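Sceptics wanted: gripper comparison trials, Zitedstead

Paid sessions, two days per person, starting in August

Every gripper we have bought came with a leaflet saying it could handle delicate parts. We have stopped reading the leaflets. Most of the claims were tested on a steel block or a tin of beans, by the people selling the thing, and they tell us next to nothing about what happens when the part is thin, light and easily snapped.

So we are running our own comparison at the Gatitz workshop in Zitedstead, and we need people from outside to take part. You will drive the arms, swap the fingers, mark the results and tell us where our test is unfair. If you already think most gripper trials are rigged in favour of whoever pays for them, please apply. We would like to have you in the room before we publish anything.

The task is dull to describe. A small wooden window frame, the sort a model maker might use, has to be gripped by its middle bar without damage. There is a C-clamp lying on the board as well, and the clamp is where it gets awkward, as the fingers have very little room to come down beside all that clamp.
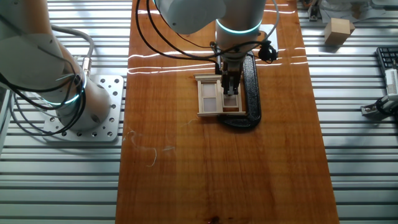
We compare two sets of fingers and two ways of controlling the arm. The Brennan controller is the one we use every day, so you should assume we are biased towards it. The Sedska controller is newer to us and is supposed to be gentler on closing. We have yet to see figures for that which we would put our name to. Each pairing gets 500 attempts, split between everyone taking part, and no one marks their own runs.

What counts as a pass is still being argued over. At present a frame that comes up whole but twisted in the fingers is a pass, and several of us think that is far too kind. Expect to be asked what you think, and to have your answer written down whether we like it or not.
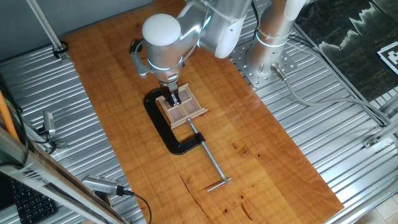 Gripper fingers at the crossbar of the frame, with the clamp around it.

You should have:
- steady patience for doing the same thing over and over
- good enough eyesight, with glasses or without, to spot a hairline crack in thin wood
- some time spent with tools, models, joinery, sewing or repair work of any kind

Experience with robot arms is welcome but we don't ask for it. Half the places are kept for people who have never touched one. Please don't apply if you work for a firm that makes or sells grippers.

Pay and hours: £80 a session, 2 sessions a day, with lunch between them. No more than 6 people on any one day. Travel within the county is paid back against receipts. You will be on your feet for a good part of each session, though there are stools. The workshop is on the ground floor and the door is wide enough for a wheelchair.

All the results will be put out, bad runs included, and you can have a copy of the raw sheets from your own days. We can't promise that the trial will settle anything. One board, one part and one clamp is a narrow test and we will say so in the write-up.

To apply, send half a page to Daithí Quinlan at the Gatitz workshop, telling us about a product test you didn't believe and what was wrong with it. No CVs. Shortlisted people will get a phone call and a short visit to try the controls.

Notice posted 25/03/2021. It will be taken down when the places are filled.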